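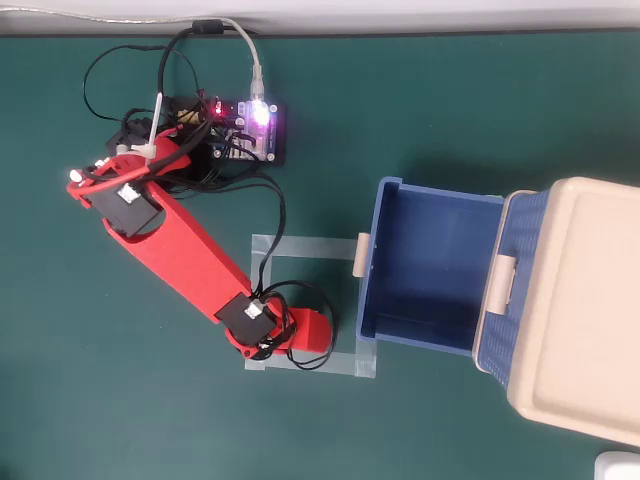
Page last changed: April, 4:40 p.m., by S. Tomar

Varnville Neighborhood Seed Library
Minutes of the April meeting

Present: Seema Tripathi (chair), Rekha Maurya, Sneha Tomar (minutes), Sneha Shakya, Pramila Malhotra
Place: the back room at Vishwakarma Hall

Seema opened the meeting at 6:15 p.m. and thanked everyone for coming out in such a downpour. Pramila had brought a big pot of cardamom tea, and it was agreed that we could drink it while doing business, so we did.

1. Minutes of the last meeting

Read and approved with one correction. The bean that did so well along Rekha's fence was the purple pole bean, and I had written it down as the bush bean. My apologies to Rekha and to anybody who went home and planted the wrong one on my account.

2. Packets and the spring count

Sneha Shakya gave the count, which she had finished the night before at her kitchen table with her daughter reading out the labels. We have 2,068 packets in the drawers. That is a lovely number to hear after the winter we had, though she did warn us that a good many of them are marigolds, and that we are very thin on peppers, okra and anything in the onion family. Onion seed doesn't keep well, and she would like us to stop accepting any that is more than a year old. Everyone agreed. Seema asked that we say so kindly on the donation slip, as people do like to bring us what they find in their garages.

Sneha S. also asked for 200 more of the small coin envelopes, the kind with the gummed flap, before the swap. Approved.

3. Germination tests

Rekha has been testing the older tomato seed on damp paper towels on top of her refrigerator. The yellow pear tomato came up beautifully. The big striped one hardly came up at all, and she suggested we mark those packets "sow thickly" and let them go to people who don't mind a gamble. There was a long and very pleasant discussion about whether the top of a refrigerator is warm enough these days, with the newer models, and Pramila told us how her mother used to keep her seed trays beside the bread oven. No decision was needed.

Three of the lettuces are still to be tested. Rekha will do them before the swap, and Seema has offered her a second tray.

4. The spring swap

The swap will be in the main hall, starting at 10 in the morning, with setup from 8:30. We have 11 tables promised, and Seema thinks we can squeeze them all in if we turn the long ones sideways as we did last fall. The layout will be:

Vegetables along the window side
Flowers and herbs in the middle
Seedlings by the door, so the dirt stays near the door
Tea and baked things at the far end

Pramila asked whether we should limit how many packets each family may take. Last spring we did not, and the sweet peas were gone in the first half hour, which was hard on the folks who came after church choir practice. After some back and forth we settled on putting out half of each popular kind at the start and the other half at noon. Pramila will keep the second half under the tea table and has promised to be firm.

Erkero Nursery has kindly said we may have their cracked pots again. Somebody with a truck is needed to fetch them. I said I would ask my brother-in-law, who has a truck and a soft heart.

5. Drawer labels

The labels on the old card catalog are peeling, and the handwriting is from several different people and several different years. Sneha Shakya would like them sorted by plant family. Rekha would like them sorted by the alphabet, seeing that most visitors don't know a carrot and a parsley are cousins. We talked this over for quite a while. It was agreed to go by the alphabet on the drawers and to tape a family chart inside the cabinet door for those who enjoy that sort of thing, and I believe both ladies went home content.

6. Letter from Vosura

Seema read a very friendly letter from the gardeners over in Vosura, who are starting a seed library of their own and wonder how we began. She will write back and invite them to the swap. Pramila suggested we send along a starter box of easy things: beans, sunflowers, calendula, and some of those marigolds. Carried with great enthusiasm, especially the marigolds.

7. Other matters

The watering can with the brass rose is still missing. If you have it, please just bring it back, no questions asked.

Rekha reminded everyone to write the year on their packets. Please, please write the year.

To do before the swap
Seema: letter to Vosura, second seed tray for Rekha
Rekha: lettuce tests
Sneha T.: truck, pots, notice for the hall door
Sneha S.: envelopes, new drawer labels
Pramila: tea, starter box, noon packets

The meeting closed at 7:50 p.m. The next one will be in the same room at the same time, and Rekha is bringing the cake.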